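The Square Foot Is a Poor Unit for a Bedroom

Floor area is the first number in nearly every home listing and the last one anybody checks. It sets the asking price, the tax estimate and the order in which search results appear. I think it should be demoted, at least for bedrooms, and replaced on the listing sheet by a figure closer to what an occupant gets: the area in which an adult can stand upright and open a drawer.

My objection is mostly about upper floors. A rectangular room with a flat ceiling is described fairly well by length times width. A room under a roof is not. The same footprint can hold a full set of furniture or a mattress and very little else, depending on the pitch of the roof and the height of the knee wall, and neither value appears in the usual listing.

Last June I went through a house on the Sarpong tract with Hadiza Nwankwo, who measures buildings for a living. The listing gave 2,000 square feet. Of that, 600 was the upper floor, measured wall to wall at floor level. She drew a line where the ceiling came down to standing height and measured again. The usable figure was 50 percent of the stated one. The seller had followed a method the local office accepts, and the number was correct under that method. It was also of little use to anyone deciding whether a family would fit.

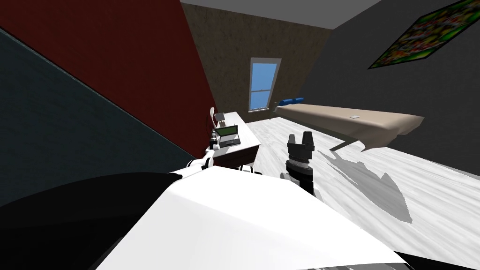

Desk placed against the wall, with open floor in front of it.

What standing area leaves out

Standing area alone is a crude measure, and I would not stop there. Furniture needs clearance on the side where it is used. A desk needs room for a chair to move back. A dresser needs the depth of a drawer plus the depth of a person. A bed can tolerate a low ceiling over most of its surface, which makes it the natural thing to put under a slope, but the side where the sleeper gets up needs headroom.

Aminu Okonkwo, an architect who has drawn a lot of attic conversions, argues that clearances should be left to the buyer. People arrange rooms differently, he says, and a standard that assumes one arrangement will penalize good rooms with odd shapes. I accept half of this. The standard should not assume where the furniture goes. It can still report how much wall is tall enough to take a bookcase, how much is broken up by doors and windows, and how wide the clear path is from the door to the far side of the room. Those are measurements, and they take a few minutes with a tape.

Floor finish, on the other hand, gets plenty of attention on listing sheets and tells the reader almost nothing about fit. A pale floor makes a room look larger in pictures. I have no quarrel with pale floors. I would only like the sentence describing them to be moved below the ceiling heights.
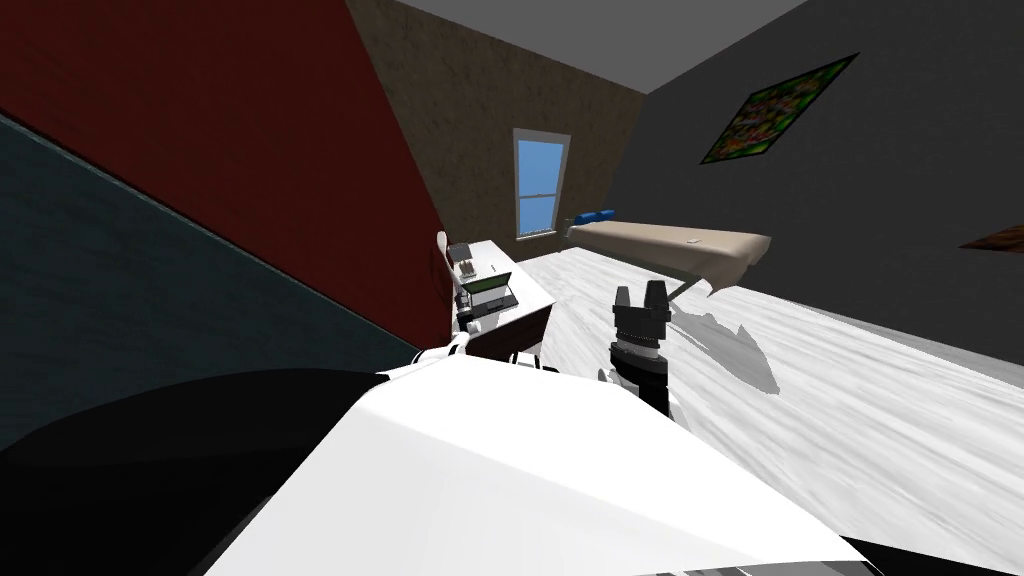
White wood-grain floor, looking toward the far corner of a bedroom.

The cost argument

The usual reply is that more measurements mean more cost and more disputes. Ifeanyi Obi, who handled listings at Drolell, put the case to me in terms of liability: each published number is one more number somebody can challenge. That is true of floor area as well, and the trade has learned to live with it. A tolerance can be stated. Two surveyors working from the same written method should come out close enough that the difference does not matter to a buyer.

There is also the matter of skylights. A roof window adds light and, in the case of a dormer, some volume. A flat skylight set in the slope adds no headroom beyond the thickness of the roof. Listings tend to treat the two alike, under some phrase such as "bright upper level." The plan should say which it is, along with the height of the opening above the floor.

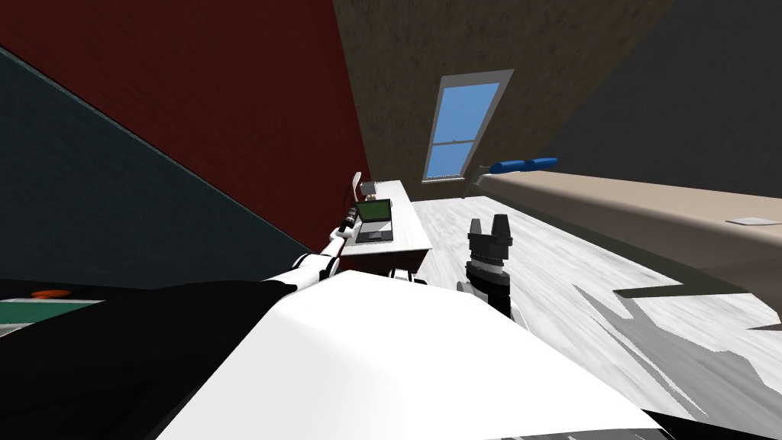 A workable listing line

I would publish four values for each bedroom: gross floor area, standing area, length of full-height wall, and width of the clear path. Gross area stays, for continuity with older records. The price per square foot would be calculated on standing area, and some attic rooms would become noticeably more expensive by that measure. The sale price itself need not change.

Owners of older houses will object, and some will have been counting on the larger figure. A transition period in which both prices are printed side by side would let them adjust. After that, the gross figure can go at the bottom of the sheet with the lot number.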